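Kitting Bench Update: Two-Arm Cell Moves to Second Shift

The two-arm cell on the foam letter line went to second shift in April.

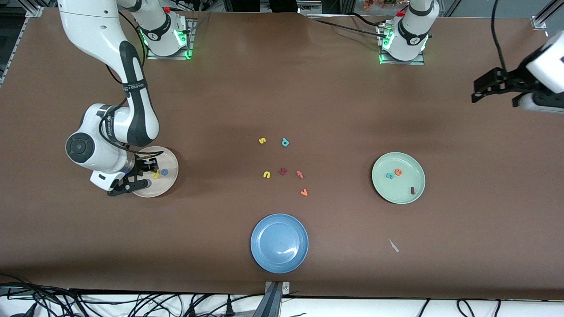

Until then it had run only between 7 a.m. and noon, with an operator at the bench the whole time. Second shift runs it with one operator covering the cell and the adjacent bagging station.

The task is sorting. Loose foam letters and numbers are placed on the table and the arms move them to plates. Each plate corresponds to one pack. During the trial period the cell sorted 3,676 pieces, of which 633 needed a second grasp attempt. Most retries involved thin pieces lying flat, where the fingers closed above the foam. Kamol Jitpraphai has lowered the approach height and slowed the final part of the descent. Retry counts for the new settings will be posted at the bench.

Changes to job assignments are as follows. Hand sorting at benches 2 and 3 ends when the current Walero order ships. The people assigned there move to inspection and bagging at the same pay grade. Sorting by hand remains the fallback when the cell is down, so everyone on the line keeps that sign-off current.

Operators on the cell are responsible for loading, clearing dropped pieces, and checking finished plates against the pack sheet. They do not edit motion programs. Position faults that return after one reset go to Kamol or to Tharindu Karunaratne.

Training is 60 minutes at the bench plus a supervised half shift. Almost 39 people have to complete it across both shifts. Catriona Hepburn keeps the sign-up sheet in the line office. The session covers stop and restart, safe reach into the table area, and fault logging in Navstead. Stop the cell before reaching in, including for a single piece.

Two items are still open. The pack sheet does not yet distinguish a 6 from a 9, and inspection has asked for a marked baseline on the master. Break coverage on second shift is also unsettled. Teresa Cullinane is collecting comments on both through the end of the month.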